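Tuesday, late

Back from Rirnden and far too wound up to sleep, so I'm writing this in bed with my boots still in the hall and mud on the stairs. We got the footbridge! The council signed off on the Skerkthorpe crossing this afternoon, with our design, our span, our handrail that Ridwan Pelupessy fought over for most of February. 37 meters, one pier, and no more walking the long way past the quarry to get to school.

Kiri Wihongi ran the whole meeting standing up. She had 15 minutes and used every one of them, and when someone asked about floods she pulled out the river levels going back 80 years and simply read them aloud until he nodded. I could have hugged her (I did, later, in the parking lot). 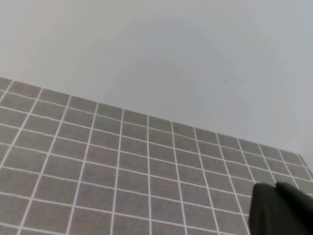
Tomorrow the real work starts, and I can't wait. The borehole logs need checking again on the east bank, where the clay gets soft, and I want to redo the bearing sums by hand before I trust the spreadsheet. Takagi still owe us a price for the steel. Ridwan thinks they'll come in high. I think they want this one as much as we do.

3000 people live on the far side of that river! I keep thinking about the woman at the bus stop who asked me if she could bring a stroller across. Yes, and two side by side if you like, I told her, we checked the width.

Must call Avo about the survey pegs before nine. And find my other glove.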